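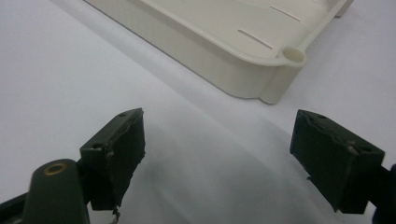

Lodberg壳体的翘曲复测从11月拖到现在，主要卡在静置时间上。Plorkholm那边送来的批次号是537，到货后先拆袋，在室内放满168小时再上台面，中间不加压、不叠放。上一轮有人拆袋当天就量，角部数据和后面的对不上，整组作废。本轮统一俯视取向：两道细长槽与近侧边平行，角上那个带圆孔的凸柱作为编号起点，记为A角，从A角起顺时针依次为B、C、D。记录表上的“前槽”指靠近前角的那一道，“后槽”指更靠里的一道，写数据时不要再用“上”“下”，换个站位就会弄反。

2020年12月　记录：Parisa Mirzaei
分享 8　评论 0

一、取样与放置

本批抽8件，编号写在内侧，外表面不贴标签。上次用的标签纸揭掉后留胶，影响顶面测高，已停用。

壳体直接放在白色台面上，不垫软垫。放下后不要用手压平，让它自己落稳，等读数不再漂移再记。手套用薄的那种，厚手套碰到圆角侧壁容易把件带歪，位置一变就要重新找零。

浅色件放在白色台面上，下缘和台面的分界不好认，用肉眼看缝隙不可靠。角部离台面的高度一律用塞尺，塞尺从侧壁外侧平着进，不要斜插。侧壁下缘是弧面，斜插会顶在弧上，读数偏大。前两件我就是这样量错的，已划掉重记，划掉的数保留在原页，没有涂改。

二、测量顺序

先测四角离台高度，再测两道槽。槽只测长度方向的直线度和两端宽度，中段宽度暂不测，现有的针规进中段后没有可靠的靠边，重复性太差。直线度以近侧边为基准，取100 mm一段，超出部分不计。

A角凸柱的圆孔单独记。孔口内圈另有一道台阶，通止规要对着孔中心直下，碰到台阶就停，不要旋进去。规拔出后看一下规面有没有带出塑料屑，有屑就在备注栏写“屑”，这件不再做第二次通规。

初步看，离台最高的是D角，B角次之，A角基本贴住。A角壁厚，又有凸柱和竖直的圆柱形转角撑着，冷却时收缩应当与其他角不同，但这只是推测，要等Sandhu那边给出模温记录才能对。两道槽里前槽的弯曲比后槽明显，方向都朝外侧。是否与翘曲同源，目前数据不够，不下结论。

三、台面

测高依赖台面本身，每测完一件擦一次，无绒布单方向走，不来回擦，不喷清洁剂。换件前用刀口尺在放置区横竖各靠一次，透光就停下来查。哑光白面上细小的浅色碎屑很难看见，灯从正上方打下来时尤其如此，把灯放低、从侧面照，颗粒的影子会拉长，容易找到。擦完用指背轻扫一遍也有效。放置区固定在一处，不要因为取件方便就换地方，各处的零点没有做过比对。
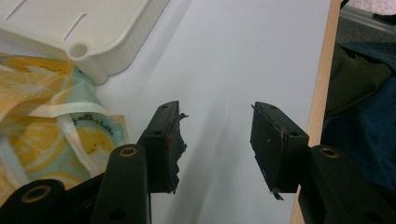
四、未决事项

1. 复位后的重复性没有单独做。计划从这批里挑D角最高的一件，取下、放回，反复测同一个角，把放置误差和件本身的翘曲分开。

2. Flaradberg的图纸上，两道槽的公差标在同一条引线上，看不出后槽是否适用同一数值。已发邮件询问，未回复。回复之前，后槽只记数，不判合格与否。

3. 侧壁高度本轮没有测。圆角太大，高度尺的测爪找不到稳定的落点，需要先做一个靠块。靠块材料未定，硬度不能高于壳体，免得划伤顶面边沿。

4. 原始记录夹在蓝色活页夹里，电子表只录了四角数据，槽和圆孔的还没录。录入时注意，最早两页仍是旧编号，A角和C角对调，换算后再填。

5. 测完的件装回原袋，袋口敞开，平放，暂不退Plorkholm。下次复测仍用这8件，取向和编号照本页执行。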